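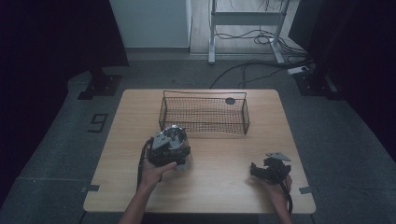 Drolano wire mesh basket: a month on my table

Filed under: Desk & Storage
3 min read

I went looking for a tray and came home with a basket, or maybe it's the other way around, because the Drolano is shallow enough to be either one. Black wire mesh, rectangular, open on top, with slightly raised bars along the rim. I bought mine in April and it has lived on a table ever since (a small, square, pale one – the black looks great against it!).

What I like most is how easy it is to see into. The sides are low, so I can grab a pen or a spool of thread without digging, and the mesh bottom lets the crumbs and dust fall through. You do have to lift it and wipe the table underneath, but I was doing that anyway.

Small things are a problem. Paper clips poke through the grid and hang there, and I lost a good sewing needle that way in the first week. Cyril Gosling, who I share the room with, put a sheet of felt in his and swears by it. I tried it and didn't love the look – mine is back to bare mesh.

It does slide if you bump it. I'd have liked rubber feet. Otherwise I'm happy, and I'll probably get a second one for the mail. Four stars from me, five if they ever sell it with a liner.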